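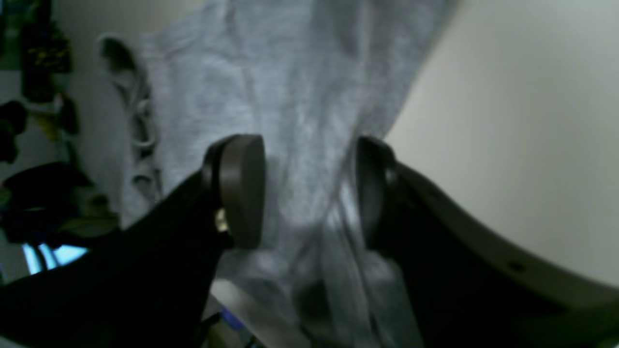 Before you start: clean and check the two fingers

Home | Guides | Grippers | Forum

Posted by Lærke Hjaltested, 2 August 2019

This guide is for the arm with the black two-finger gripper, when it has to hold knit fabric. I follow it on our Peveo cell every time the cycle counter was reset. Please stop the arm and lock it before you put your hand near the fingers.

1. Wipe both finger pads with a dry cloth. Lint from gray jersey is difficult to see on black parts, so use a lamp from the side.

2. Check the small screws at the fingers with a hand driver. Turn only until you feel resistance. If a screw moves more than a little, write it in the log with the cycle number. Ours had 2394 the last time.
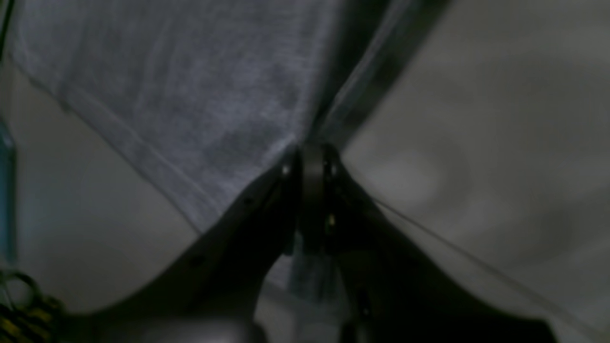 3. Set the closing force to 20 percent and close on one layer of fabric. Pull gently downward. When the fabric slides, go up in steps of 3 and try again. With a hem or a seam you will need less, as the thick part holds better.

4. Move the arm slowly to the highest point of its path and look that the cloth does not go into the joint. Saqib Ghumman prefers to do this step with the speed even lower, and I think he is right for long sleeves.

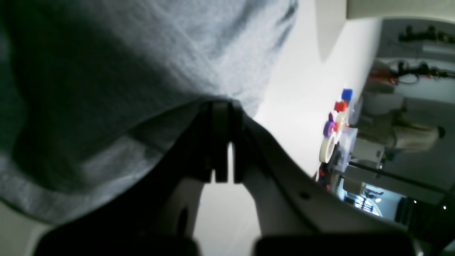
5. Open the fingers fully and watch if the fabric comes free from both pads. If it stays on one side, repeat step 1. Save the values under a new name and keep the old ones until October.

Shares: 96 | Comments: 3

Related guides
Replacing a finger pad on the Hopkin arm
Loler cable check
Reading the Cletside error log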